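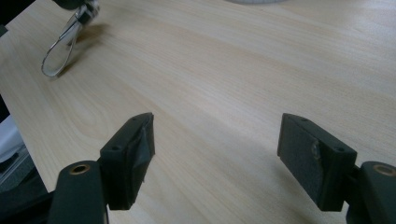
Workshop tips: gripper pads, binder clips and a smooth tabletop

2021-07-19

These notes come out of the pad comparison we ran at Onov on hand-held gripper tools. The question was narrow: does the covering on the contact face change how often a thin metal object is picked up on the first attempt? The answer was yes, and most of what we learned applies to anybody who builds small clamps, tongs or pick-up tools at a home bench. The method comes first, then the tips.

How the comparison was set up

Binder clips were used as the test object. They are cheap, they all have nearly the same shape, and they are awkward to grip. The clamping part is wide and easy to hold. The wire handle is thin, lies close to the table and rolls when it is pushed from the side. A pad that handles the wire will handle most small hardware.

We compared two coverings: tape wrapped over the pad block, and a sheet of rubber glued flat to it. Each was fitted as a matched pair for the runs that counted. Mixed pairs, with tape on one finger and rubber on the other, were used only for practice and setup, and those runs were left out of the results.

One session was 31 grasps. The operator placed the clip, closed the fingers on it, lifted it to the height of a coffee mug, held it for a slow count and set it down. A grasp was scored as good only if the clip did not turn in the fingers during the hold. Clips that came up but rotated were scored as slips and written in a separate column. Combining the two columns hides the difference between coverings almost completely.

What the results showed

With rubber pads, slips on the wire handle were down to 2 in a session. With tape pads there were 9. On the clamping part the coverings could not be told apart.

The tape result was not uniform. Most of the slips came late in the session, after the tape had started to shift on the block. Fresh tape, pulled tight, did nearly as well as rubber for the first part of a run. This points to the wrapping as the weak spot, more than the tape material, but we did not test that separately and would not claim it.

Wrapping a pad with tape

Clean the block with rubbing alcohol and let it dry fully. Oil from fingers is enough to let the edge lift.

Cut the tape longer than you think you need. The ends should meet on the back of the block, away from the contact face.

Start on the back, pull across the face under steady tension and finish on the back. Press from the center of the face outward with a plastic card. A fold left at the edge of the face will grow with use, and a thin wire will find it and sit in it.

Do not add a second layer over a wrinkled first layer. Strip it and start over. Two layers also close the gap enough to change how the fingers meet.

Leave the screw holes open. If the tape covers one, cut it out with a sharp blade before the tape has had a chance to set.

Gluing a rubber face

Scuff both surfaces with fine sandpaper and wipe off the dust. Contact cement held better for us than instant glue, which went brittle and let go at the corners.

Clamp the pad against something flat while it cures. A scrap of board wrapped in kitchen parchment works well and will not stick. Overnight is a reasonable cure time in a heated room. In November, in an unheated garage, we gave it twice as long.

Trim the rubber flush with the block after the glue has cured. Rubber that hangs over the tip folds under when the finger touches the table, and the grip on flat parts suffers.

Shiny spots on rubber are usually dirt or polish from repeated contact. Wipe with a damp cloth first. If the spot stays, a few light strokes with fine sandpaper will bring the texture back. Wipe again afterward.

Threaded inserts in plastic arms

Brass inserts are worth the small extra effort on any printed or molded part that will be taken apart more than a few times. A screw driven straight into plastic will strip it sooner or later, and pads get changed often.

Set the insert with a soldering iron, using a tip that fits the bore. Let the heat do the work. Stop slightly above the surface, take the iron away and press the insert flush with a flat piece of metal while the plastic is still soft.

Check it with a screw while the part is still warm. A screw standing at a slant can be straightened for a few seconds and not after that.

Tighten by hand. An insert that spins in its hole has to be drilled out, and the new one will need to be a size larger.

Preparing the table

The surface matters more than we expected. On a smooth, slightly glossy top, clips slide ahead of the fingers when the approach is off center. On a cutting mat the same approach usually works. We ran everything on the smooth top, as the harder case.

Wipe the table between sessions with a damp cloth and then a dry one. Furniture polish should be kept off it for as long as testing goes on. It transfers to the pads and ruins the comparison, and we lost a full afternoon to it.

Keep the space between the fingers clear, and place the clip well away from them at the start. Papers and other loose items should go to the side or off the table. They are harmless until a sleeve catches one.

Watch the overhead light. A lamp directly above a glossy top puts a pale sheen over the wood, and a silver wire is hard to pick out against it. Moving the lamp toward one end of the table cured most of this. Turning it down did less.

Placing the clip

Lay the clip flat with the handle loop on the table. Vary the angle from one grasp to the next. An operator who always gets the handle pointing the same way learns that one case, and the score climbs for the wrong reason.

We drew the angles from a shuffled stack of index cards, with one direction marked on each card. A kitchen timer and the cards are all the equipment this part needs.

Keeping the log

Write down the covering, how old it is, which part of the clip was gripped, and good, slip or miss. Write it right after each grasp. Filling in a block of rows from memory made our slip counts too low in both of the early sessions where we tried it.

Our sheet was adapted from one used on the Trustari bench work. The only column we added was for pad age, counted in grasps since the covering was last replaced. It turned into the most useful column on the page.

When to replace a covering

Tape: at the first fold that reaches the contact face, or after one full session, whichever comes first.

Rubber: when a corner lifts, or when cleaning and sanding no longer help. None of our rubber pads reached that point during the comparison, so we have no figure for their working life.

Always change both pads together. One new and one worn pad will pull the object toward the side with more grip, and the clip turns as the fingers close.

Still open

Wider clips, plastic clips and wet parts were not tested. The Hashmi pads with a ribbed face are next on the list, under the same 31-grasp session and the same table.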